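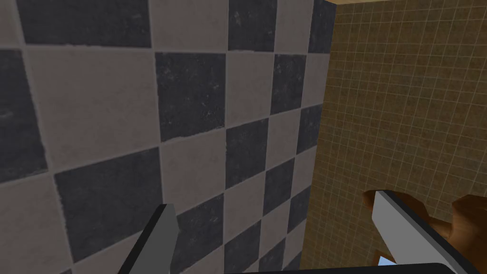
Imprimir | Enviar por e-mail

Relatório de progresso ao financiador
Projeto Vadau: comparação de controladores para a garra de dedos paralelos, fase em simulação
Redigido por Giuliana Londoño
22 de junho de 2025

1. Situação do trabalho

No período deste relatório terminámos a comparação dos dois controladores que estava prevista no plano. O primeiro chama-se Puma e é o controlador de posição que já usávamos no ano passado. O segundo, Grumton, é o controlador de impedância desenvolvido pela nossa equipa em Teltdale. Os dois comandam o mesmo modelo de garra, com a mesma câmara no pulso, e recebem as mesmas imagens.

Cada controlador executou 500 episódios. Um episódio começa com o braço numa posição sorteada dentro da divisão simulada e acaba quando os dedos fecham sobre o objeto ou quando passa o tempo limite. A tarefa não foi alterada desde a proposta.

2. Resultados

Com o Puma falharam 56 episódios. Com o Grumton falharam 41. A diferença é menor do que eu esperava quando escrevi a proposta e prefiro dizê-lo já nesta página. Uma parte das falhas é comum aos dois controladores, o que indica um problema na perceção e não no comando da garra.

Revi pessoalmente as falhas comuns. São 18, e na maior parte delas a câmara do pulso estava muito inclinada e via sobretudo azulejo. O estimador de profundidade confunde-se com padrões repetidos: as linhas das juntas ficam cada vez mais próximas com a distância, e ele coloca a superfície mais perto do que ela está. O braço abranda cedo demais e o episódio acaba por tempo. 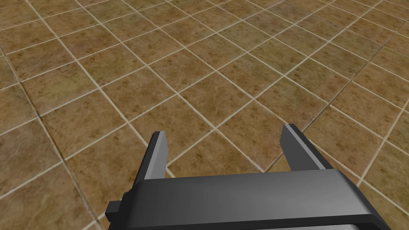

Figura 2. Vista da câmara do pulso com a garra aberta sobre o pavimento de ladrilho, sem objeto entre os dedos.

Nas vistas em que só aparece o pavimento, o erro do estimador é maior na zona afastada, onde a textura do ladrilho fica menos nítida. O modelo da garra tem superfícies lisas e simples, e os dedos são sempre bem separados do fundo pelo segmentador. Não encontrei nenhum caso em que o segmentador tomasse um dedo por uma parte da divisão.

3. Dificuldades

A versão de maio do simulador mudou a ordem em que são lidos os limites das juntas do braço. Os primeiros ensaios do Grumton ficaram inválidos por este motivo e foram repetidos desde o início. Perdemos com isso quase duas semanas. O custo de cálculo adicional foi pago pela rubrica de equipamento, conforme a autorização que nos enviaram.

Também ficou por fazer o ensaio com a segunda câmara, colocada na base do braço. O suporte já está desenhado no modelo, mas a calibração entre as duas câmaras ainda dá valores que não considero de confiança.

4. Próximo período

Vamos treinar de novo o estimador com uma variedade maior de revestimentos, incluindo mosaico pequeno e ladrilho grande na mesma divisão, e repetir depois os episódios com os dois controladores. Se as falhas comuns diminuírem, passamos para o braço real com o Grumton e deixamos o Puma apenas como referência.

Pedimos que a entrega do ensaio com duas câmaras passe para o relatório seguinte. O valor total do orçamento mantém-se igual. Os registos completos dos episódios estão na pasta partilhada do projeto, e a tabela das falhas segue no anexo A.

Imprimir | Enviar por e-mail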